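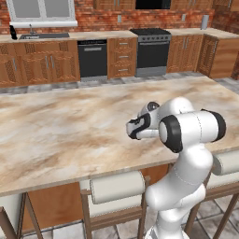
Robot arm over a kitchen island in a computer simulation

The Calimlim wrist fault was a software failure in the Calimlim kitchen robot program, developed at Discombe. It was first reported on January 23, 2021, by test engineer Nnamdi Usman. When the gripper was lowered close to a countertop, the controller sometimes lost track of the wrist angle and kept pushing the arm down after contact.

The fault appeared in 13 of 1,000 simulated runs. Two of these ended with the fingertips passing through the counter surface, an error the contact model was supposed to prevent. Usman traced the problem to a rounding step in Carano, the motion planner, which treated a sideways wrist as if it were level.

Work on the physical arm was stopped until a patch was ready. The corrected planner completed 100 runs without a repeat, and a force limit was added as a second safeguard. Older versions of Carano were not patched.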